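Ledo Home Forum > Kitchen and Bath > Planning

Thread: Sink under the window or on the inside wall?

satish_p
Hello all. We are renovating the kitchen of our flat in July and I must decide where the sink goes. Now it is under the window. My wife wants to move it to the inside wall, so that the long worktop by the window stays free for baking. The plumber says it is possible but the waste pipe must then run 5 metres behind the units. Is this too long? English is not my first language, so please ask if something is not clear.

Cliltbridge
Five metres is long but it can work if the fall is constant and there are not too many bends. Who is your plumber? Ask him where he will put the access point for cleaning. If he has no answer, I would find another one.

MrsBosman
I would leave it where it is. I moved mine in the old house and I regretted it for years. You wash up facing a wall, and the pipe was blocked every winter. Daylight at the sink is worth more than a free worktop.
Ilse

satish_p
Thank you both. The plumber did speak of an access point, inside the corner unit. The extra work for the pipe is 621 euros, tiles not included.

Rafferty M
Sorry Ilse, but I cannot agree. How many minutes do you stand at the sink if you have a dishwasher? At the worktop I stand for an hour. Give the light to the place where you work.

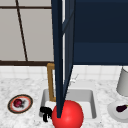
Reply 6
MrsBosman
Not everybody puts everything in a dishwasher, Rafferty. Knives, good pans, wooden boards, all of this I wash by hand. And the vegetables too.

Dvorak
One thing was not mentioned yet: the tap. Under a window that opens inwards you need a low tap or one that folds down. We have such a folding one and after 2 years it started to drip at the joint. On the inside wall you can take any tap you like.

satish_p
Our window opens inwards, yes. At the moment we can open it only halfway. I had not thought of this as an argument, but my wife is very pleased with it.

Cliltbridge
Check also the height of the wall cupboards. Above a sink I would leave more space than above the worktop, or you will hit your forehead when you bend forward.

MrsBosman
With this window I understand it better. Then please put a good lamp above the sink, with its own switch.

satish_p
We will do that. The plumber comes again tomorrow at 3 and I will ask him about the fall of the pipe.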